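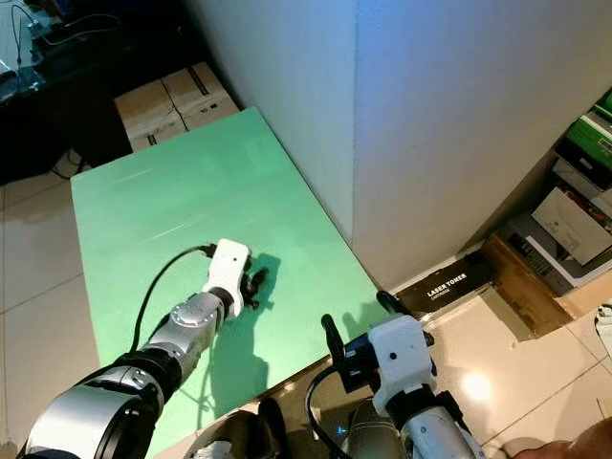

03/06/2019, back room

OK, so I finally had a go at the back room, or at least at the part of it you have to walk through. Writing it down while I still remember where I put things, because Keith will ask and then Tane will ask, and I'd like to point at a page.

The green board stays where it is for now. I know it was bought for the shelving in the front office (Syahrul still has the drawing), but it makes a really nice low table on top of a box and I've gotten attached to it! It wipes clean in one go, it's big enough to lay out a whole drawer of bits, and you spot anything dark on it right away. Kylie wants proper trestles. Fine by me, but the Caruso ones in the catalog are 154 each and we'd need two, so the box wins until November at least.

One thing about the box: don't lean on the edge. The board is only laid on there, no tape, no screws. I sat on the corner for half a second this morning to tie my shoe and the far side came up like a seesaw.
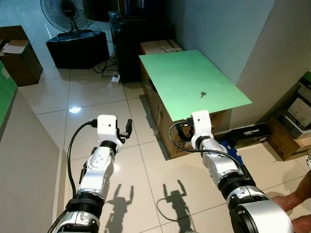 Keys next. We have far too many keys in this place. I emptied the coffee tin and tried what I could on the cabinet, the stockroom and the side gate. The ones that fit something got a paper tag and went back in the tin. The ones that fit nothing are in an envelope marked KEYS ??, and Hemi gets first look because he was here before the locks were changed. If it's one of yours, please say so before I get fed up and drop the lot in the scrap bucket.

I did the trying one key at a time, key on the board, everything else back in the tin, and that worked much better than my first method (a pile, and bad language). Took 93 minutes with a coffee in the middle. I'd have guessed 20, shows what I know.

The stockroom key is stamped 726, by the way. I've written that inside the lid of the tin too. Hemi swears the stamp used to match a number on the door, but the door's been painted since and I'm not scraping it to find out.

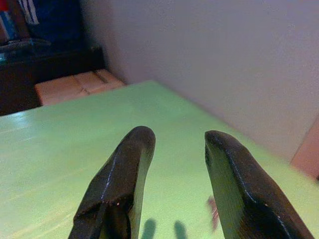

The board does mark more easily than I expected, so no dragging metal across it, please. Pick the thing up, put it down. If it does get a mark, try a damp cloth first and leave the Fistamau cleaner alone, it took the shine right off the test piece Syahrul gave me and left a cloudy patch the size of my hand. Dry it after, too. The cardboard underneath won't thank you for drips.

Still to do, in no special order:

Cables. The power strip on the floor needs to go back against the wall and the cables need tying up. I've tripped on them twice. Tane has the good velcro ties from the Maltero job, go ask him nicely.

Toner. The box marked LASER TONER belongs on the shelf in the office with the rest of the printer stuff. Kylie, could you check which printer it's for before we order more?

Boxes. I want to keep a few for the move to Kivamcombe and flatten the others. Look inside before you flatten anything!! I nearly folded one up with the spare door handles still in the bottom.

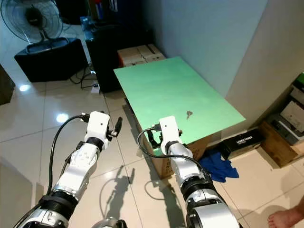 Fan. Stays until the window gets fixed. Keith has the number for the window people and says he'll call them after lunch.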